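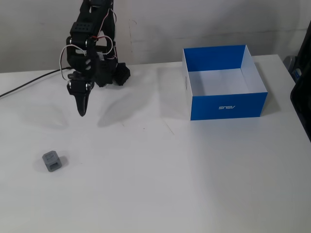 Jaruwan Chareonsuk has run the evening bookkeeping course in Ilberg for 12 terms and says the first class is always the quietest.

“People think I'm going to test them on math,” she said. “I ask them to bring a shoebox of receipts. Most of them do.”

The course costs $40 and runs until December. Of the 161 people who have finished it, 66 went on to register a business, by her own records. She keeps those in a paper ledger.

Chareonsuk learned the work at Quintanilla, a lumber supplier, where she did payroll under Leopold Widmer. “Leopold checked everything twice and then gave it to me to check,” she said.

Her students this term include a roofer and a couple who sell honey. The roofer, Barrett Kowalczyk, had been pricing jobs from memory.

“I was losing money on gutters - every time,” he said. “I had no idea until I wrote it down.”

Sign-up for the next course closes on 31/08/2021. Chareonsuk said she still has 2 places left.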